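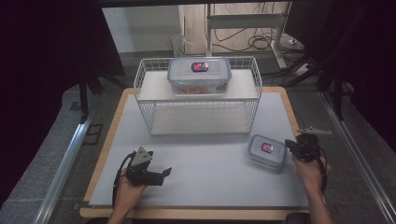
For many years I believed that a small kitchen needs more cupboards. Now I think it needs more floors. A cupboard shelf usually has a lot of air above it, and this air we pay for in the rent like everything else. Put a wire rack with two levels inside, or on the worktop, and the same piece of surface does its work two times.

I write this with some shame, as I come from a family of pilers. My mother put box on box on box, and to get the lentils you first had to lift the rice, the sugar and something in foil that had no name. When I moved to my present flat I did the same. One Friday in June I took everything out of the cupboard beside the cooker and found 37 containers, many of them without a lid. I gave away most of them. The ones I kept are clear, with lids that snap at the sides, and they come from the same series in two sizes.

My friend Wálter Ríos does not agree with me. He says that a rack is one more thing to clean, and that a person who owns less does not need a second shelf. He keeps his dry food in paper bags with a clothes peg. I respect this, but I have seen his paper bags in the rainy months.

There is also the question of which box goes where. The articles I have read tell you to put the heavy things low and the light things high. I do it a bit differently. The large box goes on the upper shelf, towards the back, where I can see through the wall how much is left. The small box I take out several times a day, and so it stays beside the rack, on the open surface, and I do not pretend that it has a place inside. A tidy kitchen in which you must bend down for the thing you use at every meal is not tidy for the person who cooks.

I should say something about the price. The shop in our street, Dirkia, sells a plain white rack for 20, and my neighbour bought one of bamboo from Paditico for much more. Hers is more beautiful. Mine has a raised edge at the sides and the back, so when I push a box too far in a hurry it stops there. For me this little rail is worth more than the bamboo.

What I would like to ask from the people who make these things is only a second height. The lower space in mine is a little too low for my tall jar of coffee, and so the coffee still lives on the window sill, next to the radio.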